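July, late in the evening

The rain stopped only after dinner, so I didn't walk to the river. I sat in the kitchen with my tea and the grammar book and did two pages, then closed it. I have been trying to write this diary in English for 30 weeks. My teacher in the evening class says that I write too carefully, like a person who is crossing ice. I think she's right, but I also grew up beside a lake, and crossing ice carefully is how you grow up at all.

Today I want to write about keys.

When I was small, our house had one key. It was long and grey and it hung on a nail behind the door, and the last person to leave took it to my aunt across the road. I never had a key of my own until I was nineteen and moved to the city. Now I have one for the front door of the building, one for my flat, one for the mailbox, one for the bicycle and one that I cannot explain. I tried it in every lock I know. I don't want to throw it away. Perhaps it belonged to the people who lived here before me, and perhaps one day I will find the small door that it opens.

On Monday's page of the old exercise book I see that I crossed out this same sentence, so it seems I have been thinking of it for a while.

I-hsuan Yip keeps all her keys on a red ribbon around her neck, under her sweater. She told me that she lost them once in the snow in front of the library and had to wait until spring to get them back. The locksmith asked her for 235 dollars. She said the number in such a sad voice that I laughed, and then I had to apologise.

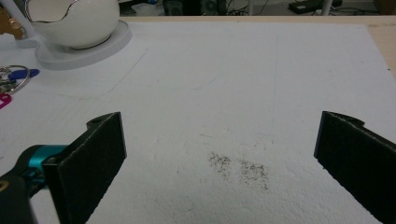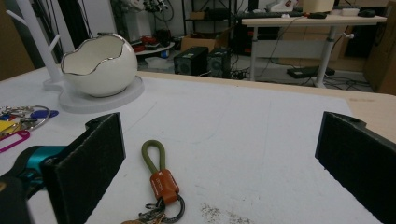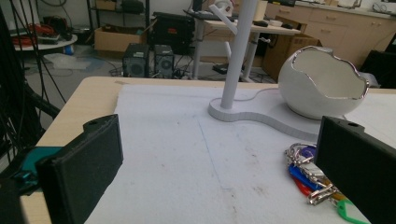
I like a key to have some weight beside it, something the hand can find at the bottom of a bag. My father used a piece of leather cut from an old belt. It became dark and soft and it smelled of his coat. After he died my brother took the key and I took the leather, and neither of us asked the other if this was fair. Mine is in the drawer with the letters. I don't put keys on it.

Dae-han Yoon, from the flat upstairs, gave me his spare key this afternoon. He is going to his sister for 2 weeks and he has plants. He wrote the instructions on the back of an envelope: the fern every second day, the lemon tree 300 millilitres and no more, the others "when they look tired". I asked how a plant looks when it is tired. He thought for some time and then he let his head and his arms hang down, there in the stairwell, with his suitcase beside him.

I was more pleased than I showed. In my first year here I didn't know any neighbour's name, and I carried my own spare key in my shoe because there wasn't anybody to leave it with. I should give him mine when he comes back. I will practise how to ask it, so that it doesn't sound like a big matter.

New words for today: locksmith, stairwell, to wilt. "To wilt" is what he was showing me, I found it in the dictionary after. Tomorrow the fern, before work. I also must buy milk and a stamp for my brother's letter.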